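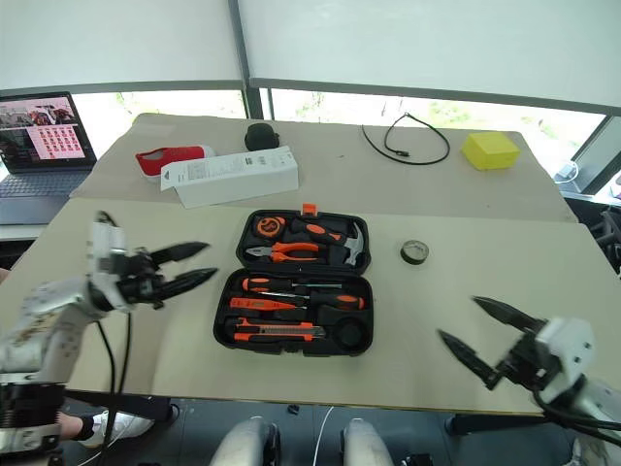 Zumetora B2 Bench Supply, Reviewed
By Ryan Dunmore
26 Feb 2026

The B2 is a single-channel adjustable supply sold mainly to school electronics clubs and shared workshops. Output is 0 to 30 V at up to 5 A. I bought one in January for $108 from Bomley and have used it for motor driver boards and battery charger repairs.

Setup

The unit ships with banana leads, a power cord and a four-page manual. The voltage selector on the rear panel was set to 230 V on mine. Check it before plugging in. The manual mentions this on page three, after the instructions for switching on.

Regulation and noise

I set 12 V and stepped an electronic load from zero to 3 A. The output dropped by 40 mV at the terminals. Ripple at full current was higher than I'd like for audio work, but fine for logic and small motors. The fan starts at 2 A and has one speed.

Current limiting works, though it is slow. Shorting the leads with the limit at 0.5 A gave a brief spike well above the setting. Nandini Thevar ran the same test on her older Fernandes supply and saw a much smaller one. Put a series resistor in line if you are powering bare LEDs.
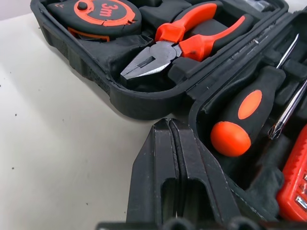 Controls

Coarse and fine knobs for both voltage and current. The fine voltage knob covers too wide a range, so landing on exactly 3.30 V takes patience. The output button is separate from the power switch, and the output is always off at startup. Settings are not stored.

Build

Steel case, plastic front. The binding posts were loose and needed a quarter turn on the inside nuts. Opening the case voids the warranty.

Verdict

Good value for a club bench. For sensitive analog work, spend more.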